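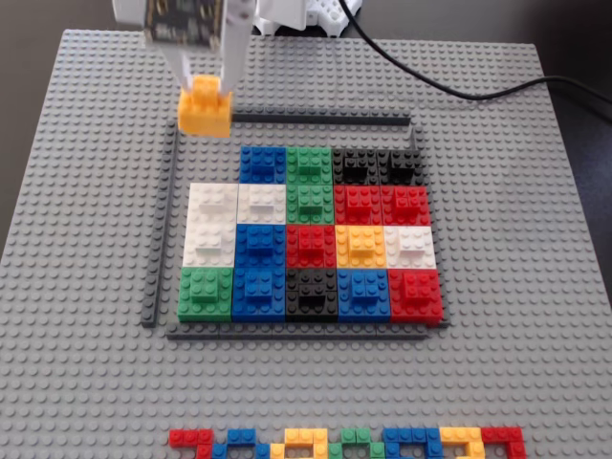
How many demonstrations does a small arm need before it can place a brick without help?
Ours needed 200 for a single slot, and far more once we let the target slot change.

That question kept our group busy from January until the end of the course, and we loved almost every hour of it! The project is called Plakano. We teach a two-fingered gripper to set 2x2 bricks into a grid of four rows and five columns by showing it examples, with no hand-written motion paths at all.

Collecting the examples

One person drives the arm while another watches the baseplate and labels the try as good or bad. A try starts with the brick already in the fingers and ends when the gripper has let go and backed off. We keep the bad ones too – Albertina Amaral talked us into it, and the model got noticeably better at recovering when it came in crooked.

By the end we had 3000 tries stored. We shuffled the colors between sessions so the model couldn't learn that yellow always goes in one corner, and we moved the open slot as well. Corner slots were the hardest to drive by hand. You come down next to the border rail and there's hardly any room for the fingers to open.

Results so far

On slots the model had seen in training, it placed 94 percent of the bricks flush. Slots it had never seen were a lot worse, mostly because it stopped one stud short and then pressed down anyway.

Next we want to add a 2nd operator's driving style to the set, as nearly all our tries come from the same pair of hands. The labels are being rechecked now, starting with the corner slots.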